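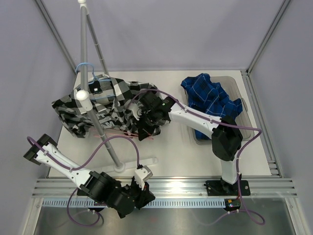

Schüler-AG bringt zwei Roboterarmen den Umgang mit Hemden bei

Skostilmont, 10.10.2024. In der Robotik-AG des Schulzentrums Skostilmont geht es in diesem Halbjahr um Wäsche. Sieben Jugendliche arbeiten daran, dass zwei Roboterarme karierte Hemden von einem Drahtbügel nehmen und ablegen. Das Projekt trägt den Namen »Lullell« und läuft seit August.

Zum Aufbau gehören ein Garderobenständer mit hellblauem Bügel und ein durchscheinender grauer Kunststoffbehälter. Geübt wird unter anderem mit einem schwarz-weiß und einem blau karierten Hemd. »Stoff liegt jedes Mal anders, das macht es schwierig«, sagt AG-Leiter Nuno Barros. Am meisten Mühe bereite der Kragen, der leicht am Bügel hängen bleibe.

Über 1.000 Durchgänge hat die Gruppe nach eigenen Angaben bisher aufgezeichnet. Matilde Caldeira und Bảo Sầm werten sie aus und sortieren Fehlgriffe nach Ursache. Vitória Neves kümmert sich um die Steuerung.

Im nächsten Schritt sollen die Arme auch Hemden mit geschlossener Knopfleiste bearbeiten. Danach will die AG ihre Arbeit beim Schülerwettbewerb Staltano vorstellen. Neue Mitglieder ab Klasse 9 können sich im Sekretariat melden.

3 Kommentare · 12 Mal geteilt

Kontakt | © Schulzentrum Skostilmont | Nach oben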